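I have been baking rye bread for 2 years now and I still get giddy when I lift the lid off the starter jar. That smell! Somewhere between green apples and a barn, and I mean that as high praise. My husband has stopped commenting on it. The starter is called Szulc, after the street-corner bakery where I ate my first proper slice of dark rye and bought a second loaf before I'd even left the counter.
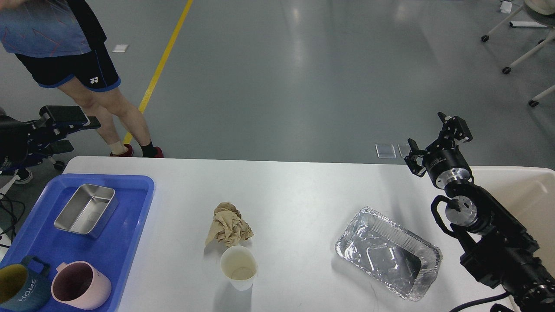 Rundville, May

So, the big news: I finally got the dense, moist, sour loaf I've been chasing! Meinir Samuel from my Wednesday bread group told me to scald part of the flour, and I can't believe I put it off so long. You pour boiling water over 300 grams of whole rye, stir it into a brown paste that looks like wall filler, and leave it alone overnight. By morning it tastes sweet. No sugar, no honey, just rye doing its thing.

After that I add the starter, salt, a spoonful of caraway and the rest of the flour. There is no kneading -- rye dough is more like wet cement, and you push it into the pan with a damp spatula and smooth the top. Mine goes in at 485 degrees for the first stretch, then I turn it way down and let it go until the kitchen smells like toast and molasses.

The hard part is waiting a full day to cut it. I lasted until 6 a.m. and then had three slices standing up, with cold butter and radishes. Bontu Ejigu came by for coffee and went home with half the loaf, and she has already texted to ask about the next one.

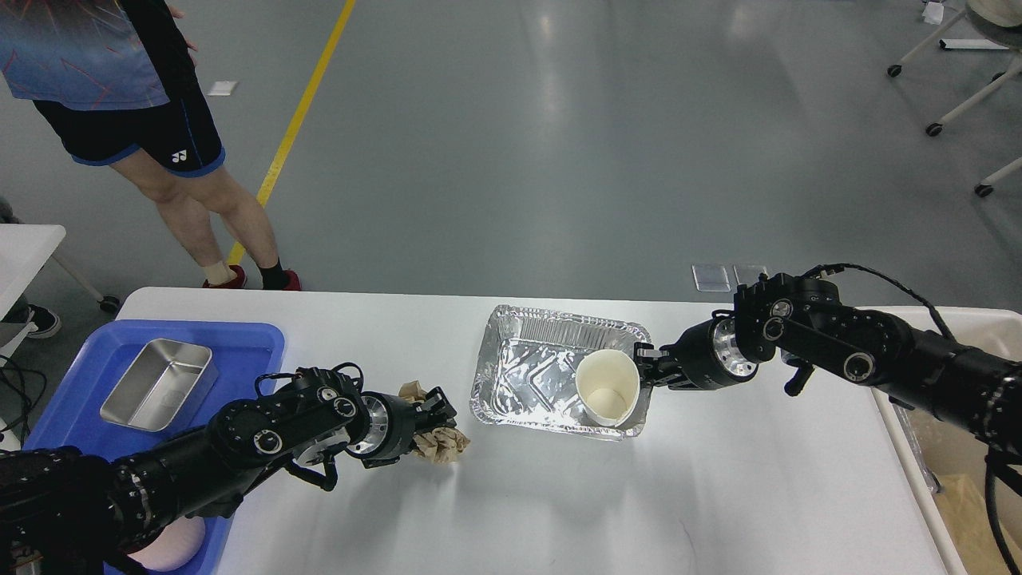

Can I make this with a wheat starter?

You can, and it will rise fine. Feed it rye flour for two or three days first and the flavor gets much closer to what I'm describing.

Next I want to try adding old bread to the dough, soaked and mashed. I've got a bag of heels in the freezer and a free weekend coming up. Sunflower seeds too, maybe!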